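Does Packing Things in Cases Really Keep Them Safe?

You have probably been told to put your things back in their case. Headphones, glasses, game controllers, the good markers. Grown-ups say it as if the case had magic powers. Does it? I wasn't so sure, so let's take the claim apart and see what is left.

What is a hard case supposed to do?

A case that opens like a clamshell has two halves joined along one side, with a zipper running around the rest. The outside is stiff. The inside is often lined with something soft. Sellers say this makes it "shockproof." Be careful with that word. Very few things are proof against a shock if the shock is big enough. Drop a watermelon off a roof and no case in your house will help.

What a stiff shell can do is spread out a push. Try this. Press one fingertip into a pillow, hard. It makes a deep dent. Now put a hardcover book on the pillow and press the book with the same finger. The dent is much wider and not nearly as deep. Your finger pushed the same amount, but the book shared the push over a bigger area. The shell of a case does the same job when somebody sits on your backpack.

The soft part has a different job. If your headphones fall and hit the floor, they stop almost instantly, and stopping that fast is what breaks things. Padding squashes, so the stop takes a tiny bit longer. A longer stop is a gentler one. It's the reason you would choose to land on a mattress over a sidewalk.

So far, so good for the case. Now for the part I don't believe.

Does a bigger case protect more?

My neighbor Sushil Shakya owns a case made by a company called Stimutberg. The tag says it is "roomy for total protection." I borrowed it and put a plastic cup inside with three hard candies. Then I shook it. The cup banged around, the candies banged around, and one candy cracked. Total protection? No.

Think about why. When there is space left over, whatever is inside gets a running start before it hits the wall. Two things packed together can also bash each other. A case that is too big can be nearly as bad as a box of rocks. If you have to use a big one, fill the gaps. Socks are good at this, and they are free.

Does the zipper keep out water and dust?

Mostly dust, and not all of it. A normal zipper is two rows of teeth with tiny spaces between them. Look at one under a magnifying glass and you'll see. The Vemutska case I tried says "weather ready" on the label, but I held it under the kitchen faucet with a paper towel zipped inside, and the towel came out soggy. (Ask before you try this. And take everything else out first!)

How do you pack a case, then?

Use a table. A bed is bouncy and small parts roll away into the blankets, where you will find them in December. Open the case all the way so both halves lie flat. Put everything that is going in on one side of you, where you can see it. Big or heavy things go in before small ones. Wind cables in loose loops, and don't yank them tight, because a sharp bend in the same place over and over can break the thin wires inside.
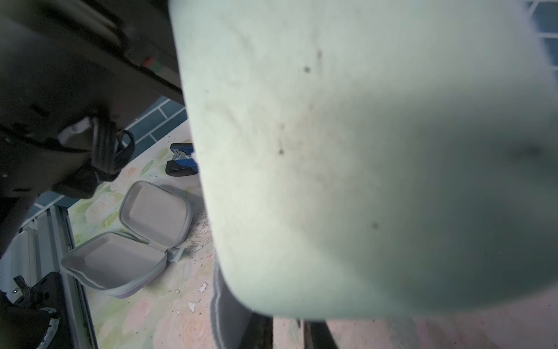
Then close the lid without zipping it. Does it shut easily? If you have to lean on it, something is in the wrong place. People will tell you to "just squeeze it." Don't trust them. A zipper that is being squeezed is a zipper that is about to split, and whatever is under the lid is being squeezed as well.

My friend Yogesh Nishad disagrees with me about all this. He keeps his headphones loose in his bag and says they are fine. Maybe they are. But one pair of headphones doesn't prove much, and he admits he has never dropped the bag down the stairs. To really find out, you would need lots of pairs, half in cases and half not, and you would have to treat every one the same way. The Khurana catalog says its case was "tested 3,000 times." Tested how? Dropped from how high, and onto what? It doesn't say. When a number comes with no explanation, you are allowed to shrug at it.

Try it yourself

You need a hard case, a sheet of soft cloth and a few crackers. Put one cracker in the case alone and drop it from knee height. Open it and look. Then wrap a new cracker in the cloth so it can't slide, and drop it from the same height. Do each one five times — once isn't enough — and write down what broke. If your results don't match mine, believe your crackers and check how you packed them.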